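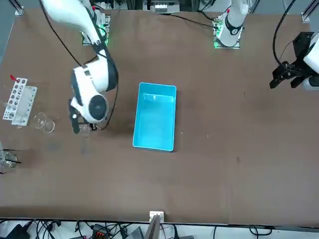
Durcombe council vote: who is actually backing Rudd now?

millpond_dave
The Drolmont paper says Lacey Rudd has the numbers to stay on as deputy mayor. I count five for her if Thân stays put, and that's before the ward two by-election. She won her own ward by 382 votes and has behaved ever since as if it were the whole shire. Has anyone heard which way Thân is leaning?

kerbside
Thân told the January meeting he'd support whoever kept the library hours as they are. Rudd signed the motion to cut them. I can't see how he votes for her after that.

millpond_dave
She withdrew the motion before it was put. It's in the minutes, second-last page.

kerbside
Withdrew it after a petition with 1454 names on it. I don't give her credit for that.

oldferryrd
Both of you are leaving out her time on the water board. She was chair for 2 terms and the rates rise was smaller than the one Drolmont got. People in the north end remember that, even if the labour people on council never liked her.

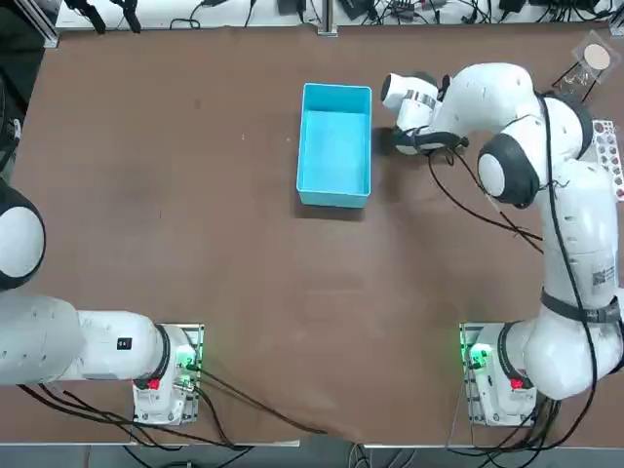 DURCOMBE, Thursday, April 9, 2026

Pasting the notice from the shire site, as the link keeps dropping out:

The election of deputy mayor will be held at the next ordinary meeting. Nominations are to be lodged in writing with the chief executive. Voting is by show of hands unless councillors resolve otherwise.

– posted by kerbside

oldferryrd
Show of hands favours Rudd. Thân won't cross her in public.

tallow
He crossed her over the Skillitz rezoning. There were some 2000 submissions against it and he read bits of them out for half an hour while she sat there. They haven't shared a car to a regional meeting since, from what I hear.

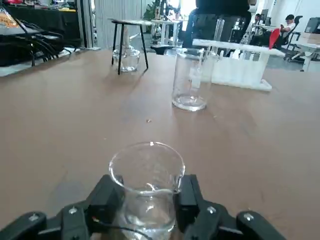 millpond_dave
The rezoning was a free vote, so I wouldn't read much into it. Three of her own side went the other way as well, and they're all still in her column for deputy.

tallow
Two of them are. The third has stopped returning her calls.

kerbside
Then your five is four, Dave.

millpond_dave
Four and a maybe. I'll be in the gallery and will post the result when I get home.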